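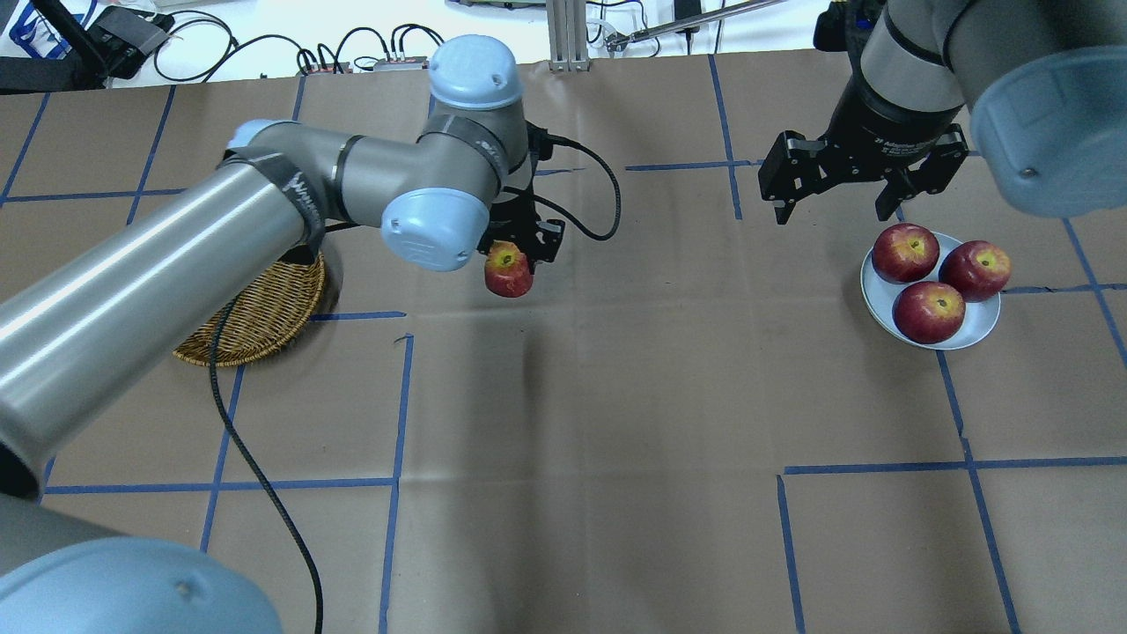 Posted in: Kitchen & Pantry > Fruit and Vegetables > Storage

Thread: Apples become mealy after a short time at home
2,318 views

elikem_akolgo
9th June

Good evening to all. I would like to ask for advice about keeping apples. I buy them every second Saturday at Nowakowski, the fruit shop near the bus station. The day I bring them home they are crisp and very good. Ten days later they are soft inside and have the taste of wet flour, although the skin still looks fine.

I keep them in the kitchen, in a bowl by the window. The refrigerator is small and I share it with my cousin, so I can't give a whole shelf to apples. Is there some method, or should I simply buy less?

Thank you in advance,
Elikem

cecilia.ansah

Hello Elikem. The window is the first problem. In a warm room an apple ages many times faster than in the cold. Please put at least the half you will eat last in the refrigerator, in the bottom drawer, in a plastic bag with a few small holes. The bag keeps the moisture in. I do this with red apples and they stay hard for a month without difficulty.

If the drawer is full of your cousin's things, you must negotiate.

SelormA

I agree about the window, but I don't agree that everybody needs the refrigerator. My grandmother kept apples in the back room from September until after the New Year, each one wrapped in newspaper, in one layer, not touching. She had never a refrigerator for fruit. What matters more is what kind you buy and if it was picked recently. In June, you are buying apples that already spent many months in cold storage, or that came a long way by ship. Such an apple has not much life left when you get it, whatever you do with it at home.

cecilia.ansah

Selorm, your grandmother had a cold back room in winter. Elikem has a kitchen in June. It is not the same thing at all.

SelormA

This is true, and I accept it. But the advice about the age of the apple stays. Elikem, ask in the shop when the box came in. A good seller will tell you.

Mariama_Q

May I add something about the mixing? Apples give off a gas (ethylene) which makes other fruit ripen, and it also makes the apples themselves go soft. If you keep them in the same bowl with bananas, everything hurries. Mine are in two places now. The ones for this week stay out where the children can reach them, and the rest are in the cold and I refill when it is necessary. Before that I had all of them in one deep basket, and the bottom ones were always bruised before we got down to them. 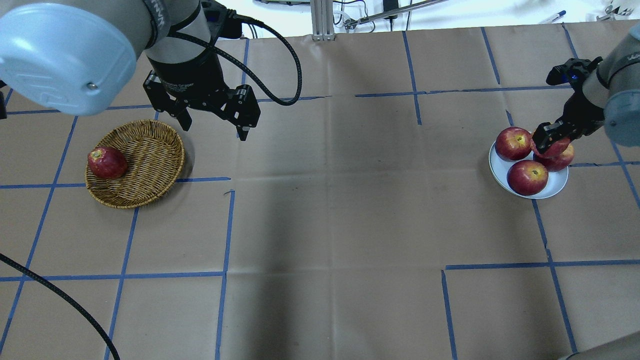
I also stopped washing them on the day I buy them. I wash each one when somebody wants to eat it. Water stays in the small hollow by the stem and there the rot begins. And please look through them one time in the week. If one has a brown spot, take it out and cook it the same evening.

elikem_akolgo

Thank you, this is very useful. I confess there are bananas in the bowl. I did not know they should be separated.

I asked in the shop today. The lady said the box had arrived on the same morning, but she didn't know how long the apples were stored before. She recommended to me another kind, smaller and more sour. I bought only six.

k.frimpong

I am reading this thread with interest, and I want to defend the mealy apple a little. For eating raw it is terrible, I agree. For sauce it is very good, it falls apart by itself. I take 400 grams of peeled apple, one spoon of sugar, a little lemon and almost no water. Lid on, low fire, fifteen minutes. My wife adds cinnamon and I don't, so we make two pots.

cecilia.ansah

Fifteen minutes is too long for me, it becomes soup. Eight or nine, and stir it with a fork.

k.frimpong

We like it as soup.

SelormA

Kwadwo, do you peel always? I leave the skin on and pass it through a sieve afterwards. The color is nicer with red ones.

k.frimpong

I peel. I don't own a sieve which is good enough for this, and the last one I bought lost its handle.

elikem_akolgo

A short report. My cousin agreed to give me half of the drawer, in exchange for which I clean it. Four apples are in the bag with holes and two are on the table, without bananas. I will write again when I have eaten the last one.

Related threads
Potatoes and onions in the same cupboard, yes or no?
Sumness jars: replacement lids, where to find
Best way to freeze sliced mango
Lemon juice or salt water against brown apple slices
My drawer in the refrigerator freezes the lettuce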